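**Ticket: handheld grippers, sessions rejected at intake**
Project: Korodden
Status: open, waiting on Léonie

Hi again! Picking this up from the thread in July, the one where Jadum kept bouncing our sessions and we all blamed the upload script. I've read every reject message now (there are 3,738 of them, my eyes hurt) and the script is fine. It's us, and it's mostly section 4 of the handling rules.

What I've found so far:

- **Start pose.** The rule says fingers fully open, tool held still for a count of three, then go. Half the team is going straight from pickup into the task. I do it too, oops.
- **Calibration.** Good for 75 sessions, then you redo it. One tool on the Chevalier bench had gone to 100 and the width readings were drifting like crazy.
- **Bystanders.** Faces have to be blurred before anything leaves the building. Our blur step was skipping files with a space in the name. Fixed that this morning, and I re-ran the 19 it had missed.

Tried and didn't help: new firmware, a different cable, restarting Rillirico (twice, because I'm stubborn).

Léonie Aubert wants to add a rule that people stay an arm's length away from whoever is holding the tool. I like it, but I don't see how we enforce it in an open room with folks walking to their desks all day! Maybe we make it "no reaching in while recording" and leave it there? That one I could check for when I review.

Next up for me: print section 4 on one page, then re-test with the start pose done properly. Please don't close this until I've posted the new reject numbers.
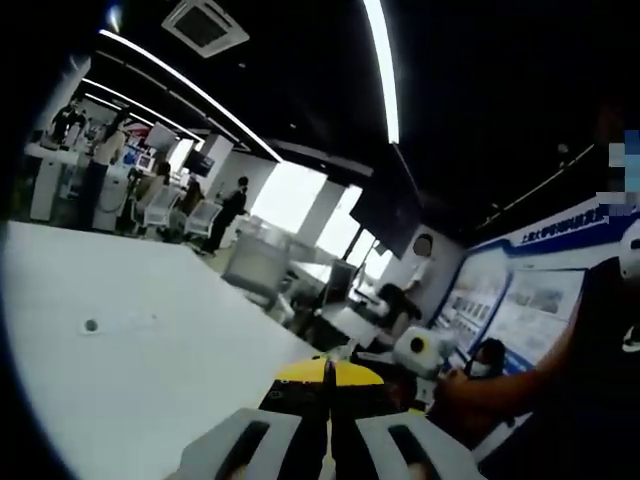
Oh, and if anybody has the old calibration sheet, drop it in here. Mine is two versions behind.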